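Geometry and Trig Help > Proofs and Constructions

Inscribed angle proof: do I really need three cases?

chordlength
I am working through the Garnotby geometry workbook on my own and I'm stuck on how much proof is expected for tangent-chord angles. The statement is that the angle between a tangent and a chord drawn from the point of tangency is half the intercepted arc. The workbook proves it for an acute angle, then writes "the other cases are similar" and moves on to exercises.

My attempt for the acute case: let the tangent touch the circle at A, let AB be the chord, O the center. Triangle OAB is isosceles, so the base angles are equal. Call each one x. The central angle is 180 − 2x. The radius OA is perpendicular to the tangent, so the tangent-chord angle is 90 − x. Half of 180 − 2x is 90 − x. Done.

Is it acceptable to stop there, or do I have to write out the right angle and the obtuse angle separately?

grumen_76
Your acute case is fine. The right angle case takes one line: if the angle is 90, the chord is a diameter, the arc is 180, and half of 180 is 90. For the obtuse case use the supplement. The angle on the other side of the chord is acute, so it equals half the minor arc by what you already proved. The obtuse angle is 180 minus that, and half of (360 minus the minor arc) gives the same number. Write all three. It costs you four lines.

secantline
I disagree that all three need to be written. If the course allows directed angles, one argument covers everything and the cases disappear. Splitting on acute, right and obtuse comes from the undirected definition and tells you very little about circles.

grumen_76
The workbook does not use directed angles. Neither does any first course I have graded. A student who brings them in without a definition has to supply one, and that takes longer than four lines.

secantline
It takes two. Measure every angle counterclockwise from the first line to the second, modulo 180. After that the tangent-chord theorem is the inscribed angle theorem with one of the points moved onto the vertex.

grumen_76
"Moved onto the vertex" is a limit. Now you owe the reader a continuity argument as well.

secantline
Fair as to the limit. You can avoid it by using the perpendicular radius, same as the original post, only with directed angles throughout.

chordlength
I don't have directed angles yet (chapter 6 is as far as I've gotten), so I will write out the three cases. Follow-up question. Exercise 14 gives a tangent at A, a chord AB, and a point C on the major arc. The minor arc AB is 80 degrees. It asks for angle ACB and for the angle between the tangent and AB on the minor arc side. I get 40 for both. Is that a coincidence of the numbers?

parallel_postulant
No coincidence. Both angles intercept the same arc, so both are half of it. This is usually listed as the alternate segment theorem. Some books state it as its own theorem and some leave it as an exercise, and I suspect yours is the second kind.

One thing to watch: if C were on the minor arc, angle ACB would be 140, since it would intercept the other 280 degrees. Check which arc C is on before you divide anything.

I'd also suggest drawing the figure large. A lot of mistakes in this chapter come from small sketches where the tangent looks like it cuts the circle. I keep a stack of quarter-inch grid paper for this and draw the circle first, then the radius, then the tangent as a perpendicular to the radius. Drawing the tangent first and fitting a circle to it does not go well. 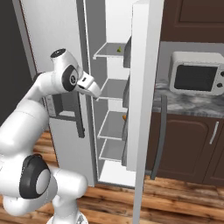 Render: white arm, gripper at the open fridge.

A related habit is to mark the intercepted arc on the figure before writing any equation. Put a heavy line over the arc, write its measure outside the circle, and write angle measures inside. If the two kinds of number stay on different sides of the curve, you stop forgetting the factor of one half.

ruler_and_string
Agree on marking the arc. I disagree on the grid paper. Grid lines encourage people to draw radii along the horizontal and vertical, and then every figure has accidental right angles in it. Blank paper and a compass.

parallel_postulant
Accidental right angles are a risk with any paper. Pick a radius that runs off the grid.

ruler_and_string
Then the grid is doing nothing for you.

parallel_postulant
It keeps the straightedge work readable when I come back to it a month later. Use what you like.

chordlength
I used blank paper and redid exercise 14 with C on both arcs. I get 40 and 140, and they add to 180. Is that always true?

grumen_76
Yes. Take C on one arc and D on the other. The two intercepted arcs make up the full circle, so half of one plus half of the other is half of 360. That is the opposite angles result for a cyclic quadrilateral. You have proved it, apart from writing it down.

secantline
And with directed angles the two are simply equal modulo 180, which is the same fact without needing to know which arc C is on.

grumen_76
Noted, again.

tangent_case
Coming in with a question about the first proof. You used that the radius is perpendicular to the tangent. Does that need its own proof, or can it be cited?

grumen_76
Cite it if it appears earlier in your book. In the Garnotby workbook it is in the chapter before this one. If you do need to prove it: suppose the foot of the perpendicular from O to the tangent is some point P other than A. Then OP is shorter than OA, so P lies inside the circle, and a line through an interior point meets the circle twice. A tangent meets it once. Contradiction.

tangent_case
Thanks. My edition is the Shaikh one and it defines a tangent as the line perpendicular to the radius at the endpoint, so there the perpendicular comes for free and the "meets once" part is the theorem.

secantline
Right, and that is worth checking before copying a proof from one book into homework for another. With the Shaikh definition the argument above proves something you already assumed.

chordlength
Mine uses the "meets once" definition, I just looked. Cases written out, obtuse one done with the supplement. Moving on to two secants from an outside point, will start a separate thread if I get stuck on the half-difference.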